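Blocks on the green cloth

August 2020

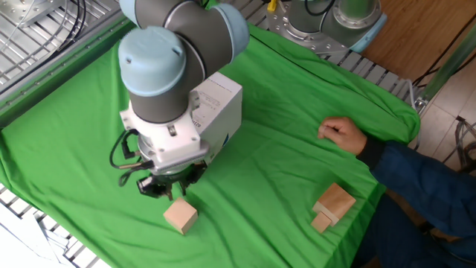

Green cloth, a few plain blocks, and no plan whatsoever.

I have been on a wooden block kick since May and I'm not sorry! It started with a bag of 142 unpainted ones I got at the Feltgate swap (two dollars, which I still feel a little guilty over), and by now they've worked their way into pretty much every part of my week. I find them in my coat pockets. There was one in the silverware drawer.

The thing I like is that they're bare wood. No letters, no colors, no little painted ducks. I had the painted kind when I was small, and I remember lining them up by color and then being sort of done. With the plain ones you start noticing the wood itself — some are really pale, almost beige, and some of the bigger ones lean toward tan, and once you've seen it you start matching them up without meaning to. Or mismatching them, which I like even better. A big tan block with a little cube tucked up against the front makes a step, and a step is the start of about everything I build. Porch, bleachers, a very short staircase to nowhere.

Now, the cloth. I will defend the cloth. A bare table is noisy (drop a cube on it after dinner and you'll hear from the whole household) and the blocks skate around when you bump it. Fabric fixes both. Mine came off the remnant shelf at Pomare, where I went in for thread, and I picked green because it makes the pale wood pop and because it looks like a lawn, so anything you put on it is automatically a house.

I don't iron it. I did once, and it had bunched up again before I'd finished my coffee. The wrinkles are good anyway! They give you hills. A tower on a wrinkle is a whole different problem from a tower on the flat, and if you smooth a spot with your hand first you get a nice little building lot.

My best tower so far is 16 cubes, on a smoothed patch, everybody holding their breath. It came down when I reached for my phone to take a picture.

Next up I want some longer pieces. Gakmont has a box of 175 with planks in it, and I keep putting it in the cart and taking it out again, because where would it go? The closet is already full of the Forken train set and I promised not to start a second shelf. If anybody has planks they're not using, I have thread to trade. Lots of thread.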